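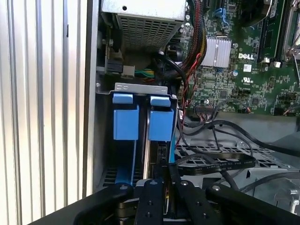 Auteur : plosteo
Bonsoir à tous, je reviens avec ma question de ventilation de combles, parce que l'été dernier on a dormi à l'étage avec 31 la nuit et je ne veux pas revivre ça. La maison est de 1974, laine de verre tassée, deux chatières côté nord et rien au sud. Mon beau-frère me dit de poser un extracteur, le couvreur me dit surtout pas. Dans ma tête c'est comme la tour Dell ouverte là-haut : la grille à petits trous carrés sur l'alimentation, elle laisse passer l'air, et moi sous mes tuiles je n'ai presque rien qui y ressemble. Du coup, je commence par quoi ?

Auteur : kakakhel
Salut ! Commence par l'isolant, vraiment. J'ai mis 40 cm de ouate de cellulose chez mes parents et ça a changé la vie dans les chambres. La ventilation c'est bien, mais si ta laine est tassée tu peux souffler tout ce que tu veux au-dessus, ton plafond rayonne quand même.

Auteur : Hovdale
Pas d'accord avec kakakhel, enfin pas dans cet ordre. Si tu souffles de la ouate sans avoir réglé les entrées d'air, tu risques l'humidité en janvier. Chez moi les gars ont bouché les débords de toit avec l'isolant, résultat des taches noires sur les voliges en 3 hivers. Il faut des déflecteurs en bas de pente AVANT.

Auteur : kakakhel
Oui bon, ça c'est une pose ratée, on ne va pas accuser la ouate.

Auteur : Hovdale
Je n'accuse personne, je dis que ça arrive souvent !

Auteur : cesik
Et l'écran sous toiture, il y en a un ? Parce que selon que c'est respirant ou un vieux film plastifié, la réponse n'est pas la même du tout.

Auteur : plosteo
Pas d'écran, je vois le jour entre les tuiles à certains endroits (et une fouine est passée par là, mais c'est un autre sujet...). Donc ça ventile déjà un peu tout seul ?

Auteur : cesik
Ben oui, et pas qu'un peu. Dans ce cas je laisserais tomber l'extracteur. J'en avais un à 5 mètres de la trappe, il aspirait l'air frais de la maison par la trappe mal jointée, la clim tournait pour les pigeons.

Auteur : Malachy Corrigan
Bonjour, je rejoins cesik. Joint sur la trappe d'abord, ça coûte 6 euros. Ensuite déflecteurs, ensuite isolant. Et des volets fermés dès le matin côté sud !

Auteur : plosteo
Merci ! Je monte mardi avec une lampe regarder les bas de pente et je vous redis.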